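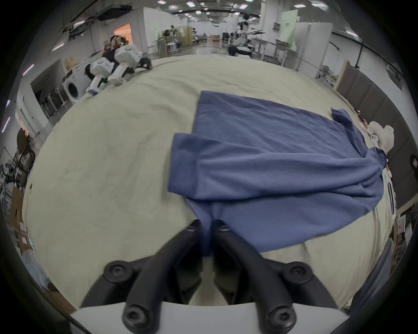

Wrinkle release sprays, do any of them do a thing?
Posted by tablemouse, October
My sister-in-law swears by the Mastotitz spray and says she hasn't owned an iron in years. I'm not convinced. I've got a long-sleeved blue top and a beige cloth on the big table, and the cloth is as wrinkled as anything in my ironing pile, so there's no shortage of things to test on. Before I hand over $26 for a bottle of scented water, has anyone here compared it with plain water on the same garment? I don't mean "I sprayed it and it looked nice". Everything looks nice when you've just paid for it.

gbhat_perth
Re: Wrinkle release sprays
I did a half-and-half last winter. Left sleeve Mastotitz, right sleeve tap water from an old window cleaner bottle (rinsed!). Hung it overnight. My husband couldn't pick which was which and neither could I. The left one smelled of pears.
Geetha Bhat

Oldcopper
Re: Wrinkle release sprays
One shirt isn't a test. What fabric? On poly-cotton water will do the job. On linen you need the silicone or whatever it is they put in, and you need to pull the cloth flat while it's damp. People skip the pulling and then blame the bottle.

gbhat_perth
Re: Wrinkle release sprays
Cotton, and I pulled both sleeves. If pulling is what does it then I can do that for free.

nazmiye_e
Re: Wrinkle release sprays
I'll be the unpopular one and say I like the Namulent version. I travel for work and hotel irons leave brown marks on everything. It gets a shirt to the point where I can wear it under a jacket. Would I wear it without the jacket? No.

tablemouse
Re: Wrinkle release sprays
"Fine under a jacket" is also true of a shirt I've slept in. Looked up the Namulent page by the way. 2,585 reviews and the first 9 I read all say "game changer". Colour me suspicious.

Oldcopper
Re: Wrinkle release sprays
You came here having made up your mind. Nazmiye told you it works for her and you've gone off to count reviews.

nazmiye_e
Re: Wrinkle release sprays
It's all right, I'm not offended. I'd be wary of those reviews too. Just don't use it on anything silky, it spotted a blouse of mine and the spots stayed.

Fennimore
Re: Wrinkle release sprays
Has anyone tried the Thevar handheld steamer instead? It's $107 at my local but that's once, and you're not buying refills forever.

gbhat_perth
Re: Wrinkle release sprays
Had one. Dribbled on everything and the tank ran out halfway through a pair of trousers. Went back to the iron.

tablemouse
Re: Wrinkle release sprays
OK, water on one sleeve of the blue top and nothing on the other, and I'll borrow my sister-in-law's bottle for the tablecloth. She can choose which end. Oldcopper, I promise to pull.

Oldcopper
Re: Wrinkle release sprays
Pull both ends the same or don't bother posting it.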